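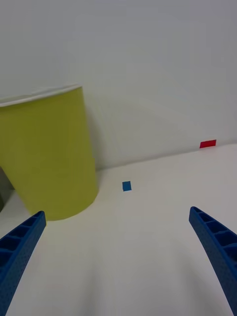 ## Aug 5, 2025

I slept until almost ten, the first good sleep after the ferry. My knee is blue and green now but it bends. I want to write the whole thing down while I still remember the order of it, because in the telephone calls to my family I already notice that I tell it differently each time.

I was on the Totia, the afternoon crossing from Morris to Hekurmont. The newspaper says 466 people were on board. I would have guessed less. It was raining and many passengers stayed in their seats near the windows, so the upper deck was almost only me and a family with a dog. I went down when my shoes became wet. I bought a tea and sat close to the stairs, on the left side.

There was no warning that I could understand. First came a long scraping sound, like furniture pulled over a stone floor, and then the stop. I had the tea in my hand and then I did not have it. I hit the metal leg of the table with my knee. A rack of newspapers fell, and the chairs which were not fixed slid forward together. For a moment it was very quiet. Then a child started to cry, and after this everybody was speaking.

The announcement came maybe five minutes later, but it may have been one minute. A man said that the ship had "made contact with the ground" and that we should stay where we were. The woman across from me repeated it: contact with the ground. She said, "Well, I should hope we can do better than that," and I did not understand if she was angry or making a joke. Her name is Nest Dafis and she stayed beside me until the end. She had two coats, and she gave one to me without asking if I wanted it.

The crew gave out the life jackets. I had trouble with the strap, it goes around the back and returns to the front, and I had put it through the wrong ring. A young man from the cafe did it for me. His hands were shaking more than mine. I thought, he has done the training but he has never done this.

The floor was leaning to one side. Not much, but if you put down a bottle it rolled. People held their phones near the windows to find a signal. Somebody had read that we were on the sandbank, 1,000 meters from the shore, and this went from one row to the next until an old man near the door was telling people it was rocks. I wrote to my sister "we have stopped, I am fine" and the message did not leave the phone until we were in the harbor. She received it together with four others, all in the wrong order.

We waited 2 hours. This I know exactly, from the receipt for the tea and the time when I stepped into the small boat. The boats took the children and the injured people first. There was a woman with a towel on her forehead, and a man who could not put weight on his foot. The paper says sixteen were treated, and two stayed in the hospital for the night. I am not in the number, I did not show my knee to anybody. Nest says this was foolish.

The step down into the boat was the worst part for me. The boat went up and down and I had to choose the moment. The sailor said "now" and I did not go. He said "now" again, and I went.

### Later, after supper

I called Oteck about my suitcase. It is still on the ship, with all the others, and they cannot say which day they will bring it. The lady was polite. She asked me to describe it and I said black, medium, with wheels, and I could hear her typing and knew how many times she had typed this already. I have a claim form now, six pages. One question is "value of items at time of loss," but I do not know if they are lost.

On the evening news they showed the Totia from above. She looked small, and quite straight. They think a steering fault, but the investigation will take months, perhaps until March. One passenger told the reporter that everybody was screaming. On my deck this was not so — but I was on one deck only, and I cannot speak for the others.

Nest sent a message to ask for my address. I must return her coat. I will wash it first, the sleeve has a tea stain, and I am almost sure that the tea was mine.

Tomorrow: pharmacy, buy a toothbrush and socks, call Oteck again before noon.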